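Print this entry | E-mail this entry

Workshop notebook - corded handsets, August

Start 9.40. Carrying on with the Plirnero lot, the old corded wall phones. Dwayne Castellanos did the intake sheet last time and left the box under the window. Bags are labelled by cord length at rest, stretched length, and whether the plug clip is intact. Please keep to that order on the sheet. Two of the earlier rows have rest and stretched swapped and I have corrected them in pencil.

Aim for the week is to get every unit through the same four checks before anything is opened: hook switch travel, keypad return, cord memory, and plastic colour against the reference chips. No soldering until the checks are entered.

Hook switch. Measured with the phone lying flat, then again hung on the Drudedel bracket. Flat readings are not useful on their own, as the handset doesn't seat with its full weight on the plunger, but they show up a sticky spring quickly. Unit 14 hangs up slowly in both positions. Cleaned the plunger with isopropyl, no change. Suspect the spring, set aside.

Keypad. The 5 and the 0 are the usual offenders. On this batch it is mostly the star key. Pressed each key ten times and noted any that stayed down or came up late. Conductive rubber mats from the Engelhardt spares will fit, but the locating pegs need trimming by a hair. Do not trim the pegs on the housing, trim the mat.

Cord memory. Relaxed cords are laid out on a flat surface for an hour before measuring, no weights on them. Coils that have reversed direction part way along get marked R with the distance from the handset end. To fix a reversal, unplug at the base, turn the loose end against the coil until the kink walks off, then leave overnight on the 10 mm dowel. Heat works faster but the white ones went a bit yellow when we tried it, so cold only for now.

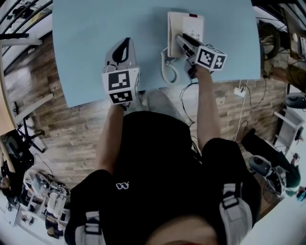
Colour. The beige housings vary more than I expected. Most sit between chips 3 and 4. The faces that hung toward a window are darker, the backs are close to original. Peroxide treatment is not worth doing on beige in my view, the result is patchy and the number labels lift. Wash in lukewarm water with a drop of dish soap, soft brush around the keypad, pat dry with a lint-free cloth. Keep water out of the earpiece holes.

Continuity on the line side: 106 ohms through the handset loop on unit 9, 73 on unit 11. Both steady when the cord is flexed. Unit 12 drops out with the cord bent hard at the base plug, so a new cord for that one. Meter leads were zeroed before each reading.

Parts to order:
- modular handset plugs, 4P4C, bag of 1,000 (cheaper per piece than the small bags, and they keep)
- white coiled cord, short
- hook springs, if Prarkari still stocks them
- isopropyl, we are nearly out

Still open: the wall plates. Some have the keyhole slots worn oval and the phone rocks when you hang up. A thin washer behind the screw head takes most of it out, but it looks poor. Dwayne wants to try a printed insert. Fine by me, as long as it comes out again without glue.

Also, the crimper is leaving the outer two contacts a little high. Check with the loupe after each crimp until the die is replaced. Anything crimped this morning should be looked at again.

Stopped 12.15. Units 9 and 11 back in the box with sheets, 12 and 14 on the repair shelf.

This site uses cookies to remember your display settings. Accept | Learn more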